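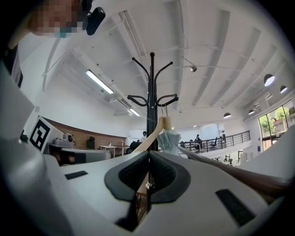
二楼的同事读完初稿后问，机器学会收拾衣帽架以后，原来每天下班前整理办公室的人做什么。这个问题我们写进了说明，见“对岗位的影响”。

Turkow 办公整理数据集 说明

内容
共 1,219 段操作记录，由 12 名员工用手持夹爪在自己的办公区完成，任务包括挂取雨伞、衣架和袋子。每段只含一个任务，失败的也保留，标签为 fail。

目录
raw/ 原始记录
labels/ 任务名与结果
split/ 划分文件，其中测试集 300 段

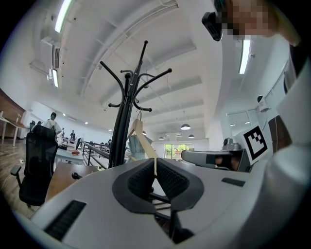

撰写：Trurnum 数据组 ｜ 更新：8月

采集方式
操作者单手持夹爪，按任务单逐项完成。每人每班最多采 2 小时，计入正常工时。人脸在发布前打码。

对岗位的影响
Arnaud 办公区试用后，行政组的晚间整理改为抽查，交接时间提前到下午五点。原岗位没有取消，多出来的工时用于复核标签和处理机器放错的物品。有人觉得复核比整理更累眼睛，排班因此改成隔天轮换。员工可以不参加采集，不影响考核。

已知问题
带细绳的物品容易标错抓取点。
远处走动的人未单独标注。
不同班次的任务单写法不统一，“挂回”和“归位”暂按同一任务处理。

使用限制
仅限训练和评测，不得用于统计个人工作速度。转给 Fesamier 以外的合作方前，须重新检查打码。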